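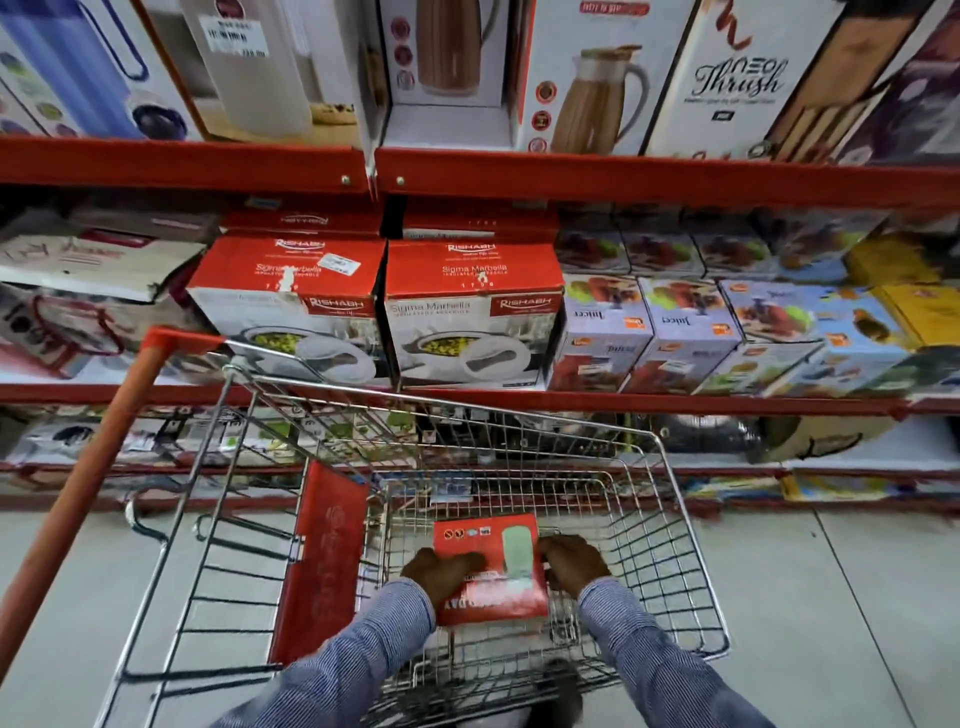 Red box in the cart, kitchenware aisle.

January 23, 2022
By Irena Baran

We use cookies to remember your settings. Accept / Manage

Progress report to the Masura fund – land snails of the Lamon valley, second half-year

Short one this time, the full tables go with the final report. Leszek Lis has read the draft and fixed my Latin names, so any mistakes left are mine.

Where we are. Field season is done. We planned to sample both sides of the river, from the floodplain up to the limestone, and ask whether the river keeps the snail populations apart or whether it moves them around. Both sides now sampled. 1332 shells and live animals sorted and labeled, all of them in the drawers at Plivari. The live ones were photographed, had a small piece of foot tissue taken under the permit, and went into alcohol.

Sites. 13 in total. The two we dropped in spring (landowner sold, new owner did not answer) were replaced with two farther up the east bank. Not a perfect swap – more beech, less hazel, and the soil is more acid than we would like. I have flagged them in the data sheet so they can be left out of the main comparison if need be.

What we see so far. Please treat all of this as early. On the limestone the two banks have clearly different sets of species. Door snails especially. The west bank has the ribbed forms, the east bank mostly smooth ones, and the mix we expected near the old bridge did not show up. Down on the floodplain the difference goes away. Same species left and right, same sizes, and the flood debris is full of empty shells of all of them. So the river looks like a barrier for the rock dwellers and a road for the rest. Leszek thinks this is too simple and that the east bank limestone was just colonized later, from the south, after the ice. He may be right. The shells can't settle it, the DNA might.

DNA. Behind. The first batch of extractions gave very little, snail slime gets into everything and blocks the next step. Switched to the longer protocol with the extra wash in December and the test samples were much better. Rest of the batch is queued. We are sharing the machine with the fish people so I can't give a firm date, but sequences should be in before the next report is due.

Mapping. Ziółkowski's old collection cards are scanned. His place names are a problem, half of them are farms that no longer exist, and he was not consistant about which bank he stood on. Where we could not place a card with confidence it stays off the map. The ones we could place mostly agree with ours, with a clear gap in the middle of the valley where he found door snails and we found none. Could be the quarry. Could be us searching in a dry week. I want to go back there in wet weather before writing anything about a local loss.

Money. Travel is under plan, lab is over because of the repeat extractions. I would like to move the unspent travel across to the lab line. No extra funds asked for. Form is attached seperately, please sign and return if OK.

Changes to the plan. Only one. The seed shrimp side project is dropped – no time, and the samples were poor. Everything else stands.

Next steps
Finish extractions, send off for sequencing.
Return trip to the quarry stretch.
Rerun the bank comparison with and without the new sites.
Draft of the first paper, Leszek leading, me on the maps.

One question back to you: does the fund need the raw data deposited before the final report or together with it? The guidelines say one thing and the contract another. We can do either, just need to know so I can get the labels cleaned up in time.

Irena

Get our newsletter. Enter your email to subscribe.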